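Chapter 3
The Shared Bench: Modeling Two Arms on One Table

The previous chapter ended with a single arm bolted to a bench in a home workshop. Adding a second arm changes the problem. The two machines now draw on the same air, and each must be treated as a moving obstacle by the other. This chapter follows the bench designed by Mekdes Berhe for the Plisia workshop, from the simulated room to the first powered move.

Two views of the simulated bench, with both arms mounted and a black block on the table:
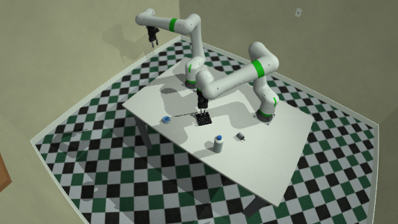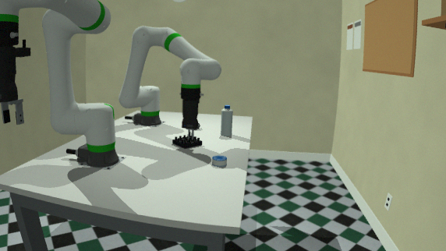 3.1 Base Placement

Base spacing is the first number to fix and the most expensive one to change. Once the top is drilled, moving a base means filling the old holes or buying a new top. The Plisia design went through 58 trial layouts in simulation before a drill was picked up. Each layout was scored on two quantities: the area both grippers could reach, and the smallest gap between the forearms during a standard set of 1000 random moves.

Wide spacing gives large gaps and little shared area. Close spacing does the reverse. A hand-over task needs shared area; a task in which one arm waits while the other works does not. The builder should write down the task before choosing the spacing.

3.2 Measuring the Real Top

A model is only as good as the measurements behind it. The plans for the Plisia top gave its length as 1000 mm. Measured with a steel rule, it was 1033 mm. The error would have put one base 33 mm from its modeled position if the holes had been laid out from the opposite end.

Measure from one corner only, and mark that corner on both the model and the top. In the project files it is called the Villa corner, after the workshop's street. All coordinates in this chapter start from it.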